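Workshop notebook, packing and returns room
July 23, 2021

Print this page | E-mail this page

I write this entry longer than usual, because the September planning is coming and people in the other building asked what has changed for us since the arms came. I am not the one who installed them. I only work beside them, so I put down what I see from my side of the bench.

First the plain facts. We get back the activity kits that Wonent lends to schools and to the Clinia waiting rooms. Every kit must be emptied, checked, wiped, and put together again. Before, four of us did this by hand, standing, and on a good day we finished 83 kits. Now the two arms take the small loose objects and we do the rest. The best day until now is 100 kits with three people. The fourth place was not cancelled, it was moved to repairs, where we had a queue of 70 kits that waited since winter. I note this because there is a rumour that one person was sent home. It is not so.

The system is called Wevari on the paper, but in the room everybody says James, after the label on the old crate. I will also write James here. It is shorter.

What was hard in the first weeks was the tempo. When you work with a person, you see from his shoulder that he will turn, and you wait a little. With James I could not read this. I stood with my tray and did not know if it was my turn. Two times I pulled my hand back for nothing, behind the line, where nothing could touch me anyway. Now I know the sounds. There is a higher tone before the arm lifts and a short click when the fingers close. I did not decide to learn this, it came by itself. The new colleague from the day shift does not have it yet and she gets tired quicker than me. I propose that new people stand one full shift only looking before they have their own tray.

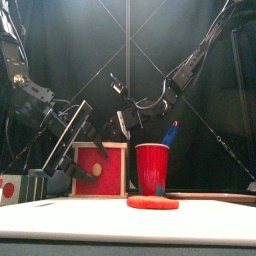

Mixed sets are still the slowest part of our day, and I want to explain why, as the figures from the line do not show it. A kit where all pieces are the same shape goes through very well. A mixed one has hard things and soft things together, and they ask for different hands. The red box with the light wooden edges is easy to hold, it has straight sides. The red cup with the ribs must be taken more gently, and if the blue marker is standing in it, leaning to one side, then it is really two objects and somebody must decide which one goes first. The round red sponge lies flat and gives the fingers very little to take from the side. In my own order I take the marker, then the cup, then the sponge, and the box as last. I asked if James can have the same order written in. The answer was yes, but someone from the bench must write it down for each type of kit. So this is now a part of our work, and it was not in any job description before.

About this writing down. We have made eleven order sheets until now. Each one needs nearly a whole morning. At the beginning I thought it is a waste, everybody knows how to empty a kit. But when we compared, we had three different ways among us, and for the kits with many colours even four. We argued more about this than about holidays. The older colleagues felt that their way was being taken from them and put in a machine, and I understand this feeling. I had it also. What helped is that the sheet carries the initials of the person who wrote it, and it can be changed only when this person was asked. Please let us keep this rule.

Colours: when many things in a set are red, I check the sheet twice. I have mixed up two lines already this month. It was my mistake, not from the machine. Better to write "cup" and "box" in the first column and the colour in the last one.

Body: my wrists are better. Before, I did the small turning movement with the hand maybe the whole day. My back is the same, or a little worse, as I stand more in one place and look down at the table. We asked for a higher stool. It is ordered, cost centre 700, no delivery date.

Talking: there is less of it. When four people empty boxes they talk, and with three people and the arms between us it became quiet. I did not expect to miss this. Since last week we stop all together for ten minutes at half past ten and James is paused too. The output did not fall. I ask that this pause is put in the official plan, so that the late shift can have it also.

Things to do:
- order sheet for the wooden puzzle kits, version 2 (me)
- ask for lower volume on the error tone, it frightens people who come in with a trolley
- second bin for dry markers, the present one is full every evening
- tape on the floor by the repairs door is coming off again
- send Clinia the list of missing lids

Open question for the meeting. When James stops and waits, the screen says "operator attention". It does not say what for. Yesterday I needed six minutes to find that it was one lid lying upside down. If the message could give even one word, "lid" or "tray", I would be content. I will bring the stop log with me and we can go through it line by line.

3 comments | 5 shares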